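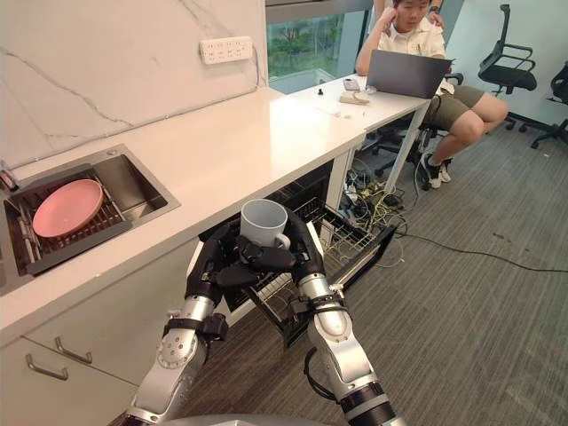 Gornbridge Lantern Night: your questions

When is it?
The second Saturday in June. Gates open at 6 and the procession leaves when the band has found its trumpet player.

Where does the procession go?
From Bruston Green, down Mill Lane, over the bridge and into Clanmont Park. It is 2160 steps, according to Kendra Pelletier, who walked it twice and got the same answer both times. Mill Lane is steep. It was steep last year too, and we had letters.

Do I need a ticket?
Not to watch. Walking in the procession is free as well, but sign up online so we can put you behind somebody of similar speed.

Can I bring my own lantern?
Please do. Battery lights only. Anyone who remembers the willow heron will understand why.

Can I make one there?
Yes, in the Tehrani Hall, from two o'clock. We have materials for 100 lanterns and glue for rather more. Under-eights need an adult with them, preferably one who will let the child hold the scissors now and then.

Is there food?
Stalls in the park from 7, including the dumplings. Tea and cake in the hall all afternoon. If you can bring a mug from home, so much the better.
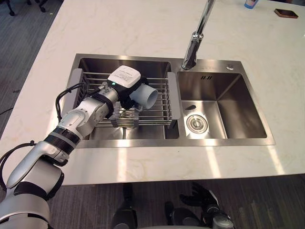
Sink and worktop.

Why 1562?
It's the date on the bridge, and the reason the biggest lantern always has those numbers on it. Welington Furtado, who builds it, would like you to stop asking whether the 5 is a 6.

Are dogs allowed?
On leads, yes. The drums are loud and some dogs take it personally.

Where do I park?
The station car park, or Bruston if you don't mind the walk. Mill Lane is closed from 5, including to people who are only popping in.

What if it rains?
We go ahead. High wind is another matter, and we'll post a decision here by noon on the day.

Page updated Tuesday, May 11, 2021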